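Startseite › Robotik › Datenerfassung & Teleoperation

Prarka Avusix 2 – Aufnahmestation für Greifdemonstrationen

Wer einem Lernsystem das Greifen beibringen will, braucht Beispiele, und zwar viele! Mit der Avusix 2 führt man den Arm von Hand durch die Aufgabe, und jede Bewegung landet samt Kamerabild und Greiferöffnung als fertige Episode auf der Platte. Ein Fußtaster startet, ein zweiter verwirft – herrlich unkompliziert. Lilian Koech hat damit im August 3815 Episoden aufgenommen, viele davon mit Stoff (der ja nie zweimal gleich liegt).

Aufnahmerate: 20 Hz
Vorlagen für Aufgaben: 101
Export: einzeln oder als Satz, mit Textanweisung

Besonders gern arbeiten wir auf ganz normalen Küchenplatten, da darf ruhig etwas herumstehen.

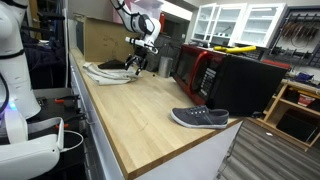
Zweifingergreifer über einem hellen Tuch, vorne ein Turnschuh, dahinter die Mikrowelle.

Fußtaster und Netzteil liegen bei.

14 Mal geteilt · 2 Kommentare

Ähnliche Artikel
Tostness Greiferfinger, weich
Okafor Kamerahalter
Prarka Fußtaster, einzeln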